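Clerketti knitwear catch-up, September, 2 pm

Marina, Despina, Iida and me (Myrtle) taking notes, so blame me for typos!

Marina says the Eshun cardigan is down to 700 in stock and we all want more of the oatmeal. Agreed to reorder 900. Iida still hates the buttons – she's getting horn ones priced.

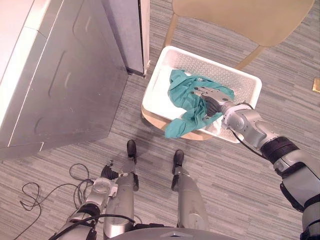
Scarves next. Despina wants the fringe shorter, and I'm with her. She'd like a grey stripe too, pretty close to the carpet stripe, only softer. Iida will ask the mill for swatches.

Done by 3.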